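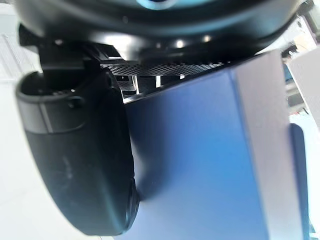

Majimbun Tank Readings

README for the public release

Household rainwater tank levels from Majimbun, Mudville and the farms along the Irkis road, read by the people who own the tanks and typed up by us. The release has 2,003 readings in one main table, plus five smaller files that go with it.

Last updated: 2018-03-02

What's in the download

The download is a single zip. Unpacked, it holds 6 files:

readings.csv - one row per tank reading
tanks.csv - one row per tank
roofs.csv - roof areas and materials, where the owner gave them
events.csv - water deliveries, overflows, leaks and cleaning
places.csv - the locality codes used in the other tables
README.txt - this file

All the CSV files are UTF-8 with a header row and commas as separators. Free text fields are quoted. Line endings are Windows style, which is how they came out of the spreadsheet, and we've left them alone. If you open readings.csv in a spreadsheet program, check that it hasn't turned the tank codes into dates. MAR-4 and its neighbours are the usual casualties.

Background

None of the properties in this set is on town water. Everyone drinks, washes and waters from tanks filled off the roof, and tops up by truck when the tanks get low. Most households already kept some kind of record, usually a pencil column on the inside of the pump shed door or a page in the back of a diary. The first version of this dataset was a typed copy of those columns.

Owners in Mudville asked whether their readings could be put beside the ones from Majimbun, where the afternoon storms often miss one side of the ridge. To do that we needed a common way of reading a tank, and the form described below came out of it. The older pencil records were then converted to match as well as they could be.

Odgate is the name of the conversion script, after the lane where the first shed door was copied. It is not included in the release. It is a pile of special cases for particular people's handwriting and wouldn't be of use to anyone else.

How a reading is taken

Owners were asked to measure from the inside floor of the tank to the water surface and write down the depth in millimetres. Three methods were accepted:

Dipstick. A length of dowel or conduit with marks on it, lowered through the inlet strainer until it touches bottom. The wet mark is the reading.

Sight tube. Clear tube up the outside of the tank, read against a tape. Tubes go green in summer and get hard to read.

Tap test. Knocking down the side of the tank until the sound changes, then measuring up to that point from the slab. This works well on corrugated steel and badly on poly. It doesn't work on concrete, and we rejected tap readings from concrete tanks.

The method is recorded for each reading and not for each tank, as several owners changed over partway through. A household that broke its sight tube would often go back to the dipstick for a while and then fit a new tube.

Readings were meant to be taken in the morning before the pump had run. In practice people read their tanks when they got to it. The time column is blank more often than it is filled.

Columns in readings.csv

reading_id
A whole number. It has no meaning and there are gaps where rows were withdrawn.

tank_code
Locality letters, a dash and a number. Matches tank_code in tanks.csv.

read_date
Year, month, day.

read_time
24-hour local time, or blank. We did not adjust anything for daylight saving.

depth_mm
Depth of water in millimetres above the tank floor.

volume_l
Litres, worked out from depth_mm and the tank's shape, then rounded to the nearest 50. Please don't treat this column as more exact than that. If you need finer figures, calculate your own from the depth and the dimensions in tanks.csv.

method
dip, tube, tap or unknown. All of the converted pencil records are marked unknown unless the owner could tell us what they used.

source
form or pencil.

flag
Blank for an ordinary reading. See the section on flags.

note
Whatever the owner wrote, with names and phone numbers taken out. Spelling is theirs.

Columns in tanks.csv

tank_code, locality, material, shape, height_mm, diameter_mm, outlet_mm, capacity_l, year_installed, linked_to, use

Most of these are plain enough. Two need explaining.

outlet_mm is the height of the outlet above the tank floor. Water below the outlet can't be drawn by the pump, so a tank with a few centimetres in it is empty as far as the household is concerned. In most of the steel tanks the outlet sits 120 mm up. Where an owner didn't know, the field is blank, and we have not filled in a typical value.

linked_to gives the code of any tank joined to this one by a balance pipe. Linked tanks settle to the same level if the valve between them is open. We know the valve was not always open. If you add up the volumes for a property, look at events.csv for the valve entries first.

Rectangular and oval tanks have their length and width given in the note field of tanks.csv, because there weren't enough of them to make more columns worthwhile.

Columns in roofs.csv

tank_code, catchment_m2, roof_material, gutter_guard, first_flush

Catchment is the flat plan area draining to the tank, not the area of the sloping sheet. Owners paced it out, measured it off building plans or guessed, and the file does not say which. The gutter_guard column is yes, no or part. First_flush means a diverter that throws away the first water off the roof, and it is recorded as fitted whether or not it was working. A blocked diverter makes no difference to the tank level and a stuck-open one makes a great deal.

Flags

D - a delivery arrived on the same day and it isn't clear whether the reading came before or after
O - tank was at overflow, so the true inflow is unknown
L - leak known or suspected at the time
C - tank drained or partly drained for cleaning
X - reading looks wrong and we couldn't check it

Rows with X have been kept. In most of them the depth is greater than the height of the tank, which usually means somebody wrote centimetres one week and millimetres the next. We corrected these only when the owner confirmed it. Drop the rest if they bother you.

Known problems

There is a hole in the Mudville readings every July. The school holidays fall then and a good part of the locality goes north. Those tanks generally rise while people are away, as nothing is being drawn, and the jump at the end of the gap should not be read as one big fall of rain.

Readings bunch up in dry spells. Owners look at the tank when they are worried about it and forget it when it's full. A simple average of all readings will come out lower than the real average level across the year. Working by tank and by month helps a little.

The Irkis properties are farms, and several of them run stock troughs and the house off the same tank. The use column in tanks.csv says mixed for these. Their draw-down can't be compared with a house that only has people on it.

Sludge was ignored. A tank that hasn't been cleaned for years can have a fair layer on the floor, and a dipstick pushed through it measures sludge as water. One owner in Majimbun lost a good hand's width of depth overnight after a clean, and you can see the step in events.csv and in the readings on either side.

Steel tanks bulge slightly when full. We made no allowance for this.

Dates on the pencil records are less reliable than those on the forms. Where a page gave only the month, the reading was left out altogether.

What is not included

There is no rainfall in this release. A few owners keep gauges, but their records are in different shapes and some of them wanted to hold on to them. For rainfall you'll need to go to a public station, and none of those is very close to the ridge.

There is also nothing on water quality. Several notes mention taste, tadpoles or leaf tannin and we've kept them in the note field, but nobody tested anything and the notes should not be used to judge whether water is fit to drink.

Street addresses and coordinates were removed. The localities in places.csv are as fine as the location gets. Please don't try to work out which property is which from roof areas and tank sizes. It's a small district and in a few cases it would be easy.

Using the data

You can copy, change and republish the tables for any purpose, provided you say where they came from. "Majimbun Tank Readings" and the release date is enough. If you've altered the numbers, say so beside the credit.

The set suits teaching, household water budgeting and checking simple roof catchment models. It is too small and too lopsided for estimating water use across a region, and the owners chose themselves - people who already watch their tanks are likely to be more careful with water than their neighbours.

Changes in this release

Added the Irkis tanks and the use column.
Split roofs.csv out of tanks.csv.
Removed duplicate rows where a household had sent the same page twice.
Changed all depths to millimetres. Earlier copies had Mudville in centimetres.
Corrected the diameter of two Majimbun tanks that had been entered as circumference. Their volume_l values have been worked out again, and anyone holding the old file should replace it.

Corrections

If you own one of the tanks and see something wrong, send the tank code and the date of the reading through the contact form on the download page. A photo of the diary page or the shed door helps. Corrections go into the next release and are listed in the changes section, without the owner's name.

Blank forms are on the same page, in a version with larger boxes for filling in outdoors.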